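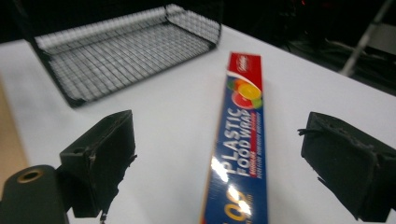 Simley Pantry is looking for a part-time packing helper, two afternoons a week, in the back kitchen on Vama Street. We cook on Saturdays, and by Monday somebody has to wrap what's left, box it, label it and get it onto a shelf where Nuria can find it without swearing. The main tool of the trade is a long blue box of plastic food wrap with citrus slices printed on it, the most cheerful thing in the building. It lives on the white table by the black wire mesh basket, and you will come to have feelings about it.

What you'd be doing

Wrapping trays, half loaves and cut fruit. Portioning stew into tubs. Writing the day on the lid in letters that another adult can read. Wiping the table down before and after. Putting the wrap back where you got it, a skill that has defeated better people than you, including Robel Habte, who runs the place.

What we'd like

Patience with cling film. Clean hands, short sleeves, hair tied back. You should be able to lift a full crate and stay on your feet for 3 hours. Experience is nice but we have hired people with years of it who still tore the sheet sideways. A food handler card is required by your second week, and we pay for the class.

What you get

Hourly pay, every other Friday. Lunch, if you like stew. A locker that mostly shuts. We send out around 200 meals a week, so you won't be bored, though you may be bored of lentils.

The job runs through the end of June, with a decent chance of staying on.

To apply, send a few lines about yourself to Wubit Demissie at the front desk, or drop a note in by Sun 20 October. No cover letter. Please tell us which afternoons you can't do.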